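ok thread on the handheld demo stuff bc three of you asked in dms

we're recording a two-handed task for Nemevero. jars into the tray. one gripper in each hand, you just do the job yourself and the robot learns off your hands later. no robot in the room for this part

target is 403 good demos before November. we're at 60. yes I know

first thing you learn: slow down. then slow down again. Yiran Cui has the best hands on the team and her first batch still got tossed, every grab was over before the wrist view showed anything useful

second thing, pick your start pose and stick to it. grippers apart, fingers open, jars between. hold a beat. THEN move. if you start already drifting in, the trimming script eats the first half second and Samuele has to fix it by hand and he gets quiet about it

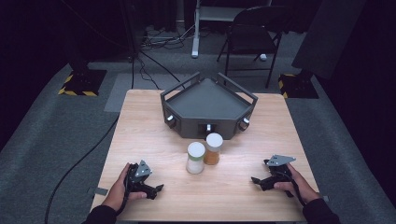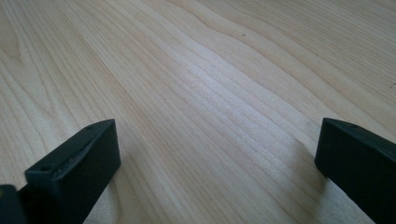 jars + tray from up top, then wrist view, fingers open over bare wood

wrist view is what the policy mostly leans on so I keep checkng it between takes. looks like nothing, just grain and two black fingers. fine by me

the grain worries me a bit tho. shiny table, bright band right across it. Samuele says randomize the lights, I say swap the table, we're doing neither this week

cables: one off each gripper. keep them outside your wrists or you'll fight them on every reach. took me 35 takes to stop tugging the left one

don't regrasp in the air. if you pinch a jar crooked put it down, let go, start the take over. half-saved grabs are the worst data we have, the model picks up the wobble and keeps it

somebody asked why not teleop. we did teleop on Ustov, 3127 episodes, my neck still remembers. handheld is way faster per demo, you pay for it later in calibration. ask me in a month if it was worth it

also mix up the jar spots. I kept putting them in teh same place without noticing, Yiran caught it when she plotted the starts. one sad little blob

ok break over, going back in. will post the first rollout if it's not embarassing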